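The print room at Rivdale opens at noon, and by then Otakar Šimek has already been inside for four hours. He is preparing 69 small etchings of the river for his first show outside his country. All of them were made in one winter, on paper he bought from a closed school.

"I did not plan a series," he says. "I only wanted to finish the box of paper."

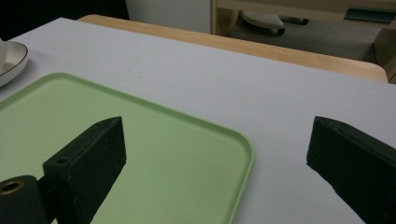
Müzeyyen Canpolat
Arts writer

The gallery has given him its long upper room, where the light is soft until late afternoon. The etchings will hang in one line, without frames, and visitors can walk along them as along the water itself. Akihiko Kamata, the curator, wanted to group them by place – Šimek asked him to keep the order in which they were printed. The show stays open through May.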